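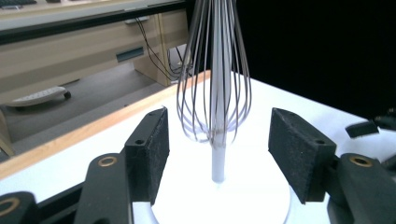 Kids' Corner > Science in the Kitchen > Eggs and Air

Why does egg white become a white cloud?

By Emmanuel Laizer

Take an egg and break it carefully, so that the yellow part stays in the shell and the clear part falls into a bowl. The clear part is called egg white, which is a strange name, because at this moment it is not white at all. It looks like thick water. But if you beat it for some minutes it becomes white, it becomes big, and it can stand up in small mountains. Where does the white come from? And where does the bigness come from? You did not add anything to the bowl.

In fact you did add something. You added air.

What is inside an egg white

Most of an egg white is water. If you could divide it in ten equal parts, nine of them would be water. The last part is almost all protein. Proteins are very, very small things, much too small to see, and they are shaped like long strings. In a fresh egg each string is folded up into a little ball, like a ball of wool before somebody knits with it.

The balls swim in the water and do not hold on to each other much. This is why you can see through the egg white. The light passes between them easily.

What happens when you beat it

When you beat the egg white, two things happen at the same time. First, you push air into it, and the air makes bubbles. In the beginning the bubbles are large, like the ones in a bath. As you continue, they are broken into smaller ones, and then into smaller ones again.

Second, the little balls of protein are pulled and pushed so much that they begin to open. Now they are long strings, and long strings can catch each other. They join hands around every bubble and make a thin skin. The skin keeps the air inside and the water in its place.

Try to make bubbles in plain water with a fork. They are gone before you can count to five. Water has no strings to hold them.

So why is it white?

This is my favourite part. The air has no colour and the egg white has nearly no colour, but together they look like snow. When light comes into the foam it meets a bubble and bends, then it meets another bubble and bends again. It is sent in all directions, and a lot of it comes back to your eyes. When all the colours of light come back together, we see white. Clouds are white for a similar reason - they are made of very many small drops. Real snow does it too, and so does the foam on the sea.

Why a little yolk makes trouble

The yellow part of the egg has fat in it. Fat likes to sit on the skin of the bubbles, in the places where the protein wants to be. Then the skin is weak and the bubbles break. A bowl which is a bit greasy makes the same problem. My grandmother wiped her bowl with a piece of lemon before she started, and I still do this.

Can you beat too much?

Yes. If you go on for a very long time, the strings hold each other too strongly. They squeeze the water out, and you find lumps on the top and a small lake at the bottom. It is not possible to repair it well. Stop when the foam stands in a point and the point bends over only a little.

Something to try with an adult

Put one egg white in a clean, dry glass bowl and mark on the outside, with a pen that washes off, how high it comes. Beat it until it is stiff. Make it flat with a spoon and mark again. Then leave it on the table and look at it after 37 minutes. Is there some water under the foam? Draw what you see.

Raw egg can make people ill, so do not taste the foam, and wash your hands with soap when you finish.

591 shares | 116 comments

More from Eggs and Air
Why does bread have holes?
How soap bubbles get their colours
What makes popcorn jump?
Butter from a jar of cream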